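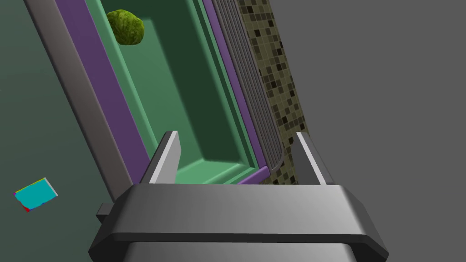 *Reading time: 2 minutes*

# Mirkadent Kitchen Episodes, Skenton Shared Workshop

This repository holds simulated kitchen episodes recorded in support of the Mirkadent build, a two-armed robot under construction at the Skenton shared workshop. The data set is maintained by Akosua Ofori on behalf of the Mirkadent build group. Controllers are tested against the simulated kitchen before they are loaded on the workshop hardware.

## Contents

| Item | Value |
|---|---|
| Episodes | 3,198 |
| Kitchen layouts | 19 |
| Tasks | 16 |
| Control rate | 60 Hz |
| Views | wrist and body |

Tasks cover the sink, the counter and the cabinets. Surface colors and tile patterns vary by layout and carry no meaning for the task. Produce, including the leafy green item in the sink episodes, may be placed at the far end of the basin, well beyond the open fingers at the first step.

## Folder layout

- `episodes/` joint positions, gripper commands and video
- `layouts/` room files and surface settings
- `humby/` the playback tool, with its own license file

Members should run `humby check` on a fresh copy before use. 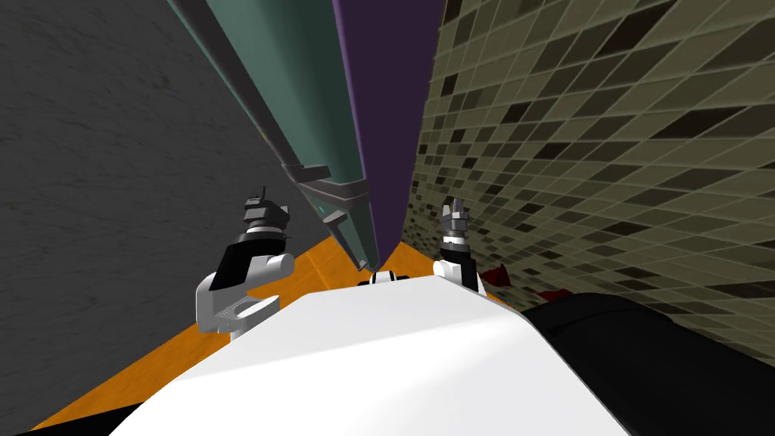

Amegashie asked in November whether the joint limits in these files match the arms on the bench, and noted that the left elbow on the build stops short of the simulated range.

The limits do not yet match. The simulated elbow follows the original drawings, and the bench arm was later fitted with a shorter cable run. Members must apply the limits in `layouts/bench_limits.yaml` before running any recorded motion on the hardware.

## Known issues

- Contact between the fingers and the basin rim is approximate.
- Body views may be partly blocked by the robot's own arms.
- Grip force is not recorded.

## Use

The data may be copied and changed for noncommercial work. Corrections should be filed as an issue with the episode number and the layout name.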